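Jan 15, 2023

Long one today, so coffee first and then gripper swap number two. Picking up where I left off: the Tulo fingers are back on the right arm, the old black gripper stays on the left, and I'm finally comparing them with the same controller settings on both sides. Last time I forgot that the left arm still had the November gains loaded and half the numbers were junk. Ashraf caught it, I didn't. Thanks Ashraf (and sorry about the afternoon).

Setup notes so I don't have to reconstruct them later. Controller is the Plonico box, firmware 451, both arms on the same loop. Force limit the same for both. I set the wrist camera exposure by hand because auto kept hunting every time the arm swung over the table - the wood is pale and the overhead lights bounce right off it. Locked is much better. It still blows out a bit in the middle of the table but the edges of things hold up, and the edges are what the detector cares about.

Tried the wood block first, since it's the one thing both grippers ought to manage. Left gripper is boring in the best way, closes square and holds it. Right gripper with the Tulo pads gets there too but it likes to roll the block a few degrees as it closes. I'm pretty sure that's the pad angle and not the pads themselves. Loubna thinks it's backlash in the finger joint. We have a small bet on it (loser cleans out the cable drawer, and I really do not want to clean out the cable drawer).
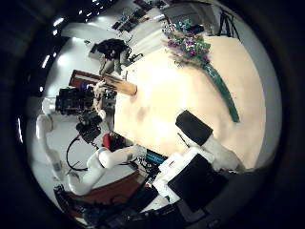

Next up was stems. Marked it out of 8 tries per gripper, same approach angle, same speed. Left got 3, right got 6. I expected the softer pads to win but not by that much! The left one pinches fine when it lines up, it just doesn't line up very often, and when it's off by a little it shoves the stem sideways and then closes on air. The Tulo fingers sort of scoop. Would love to know if that holds with something stiffer, say a pencil or a piece of dowel.

Wrist view got crowded on the right side. The hand takes up a big chunk of the lower part of the picture and the fingertip comes up into the area I want to look at. Markos suggested tilting the mount and I said no last week for reasons I can't remember now, so I guess we tilt the mount.

Other stuff:

Log for the block runs is 1541, stems are in the one after it. I typed "stmes" in the run name, leave it, the script already points there.

The left wrist cable is routed badly again. It didn't snag today but it's going to. Rachid has the short clips from El Fassi, ask him before ordering more.

Ataberk wants the same comparison done with the Undik controller before we settle on anything. Fair enough, but I'd like to fix the pad angle first or we'll be measuring two things at once.

Tomorrow: shim the right pads, rerun the block, then dowel if there's time. Check gains on BOTH arms before starting.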